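Trash bag task, demo notes (Hanow grippers)

Quick one, written between takes. Covers recording the bag-in-bin task by hand for the Skernard set. Edit Sárközi has the long version.

Before you start: charge both grippers, wipe the markers, sync the clocks. Sit or kneel, bin between your knees. Don't cover the markers with your sleeves.

1. Hit record. Hold still, count of three.
2. Pinch the bag at opposite sides, fingertips only. Pull outward slow.
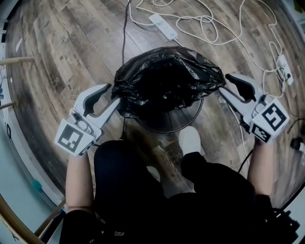 3. Both hands move at teh same time. If one side slips, let go, regrip, keep recording. Regrips are good data.
4. Work the rim round a bit at a time. Small moves.

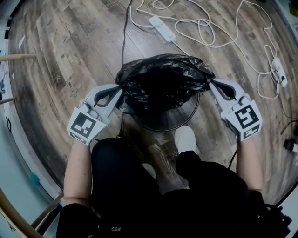

5. Hands stay in view of the head camera. Look at the work, not at the screen.
6. Push slack plastic down with closed fingers. No punching.
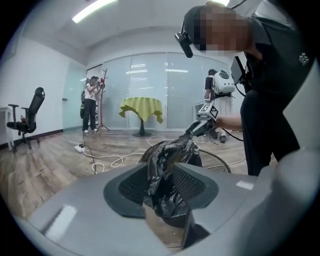

7. Open both grippers wide, back off, stop recording.

Name the file right away, not later. We have 297 good takes, need 1,000 by February. Anything under 11 seconds gets thrown out by the Muriithi script so dont rush. Problems, ask Vega Benítez.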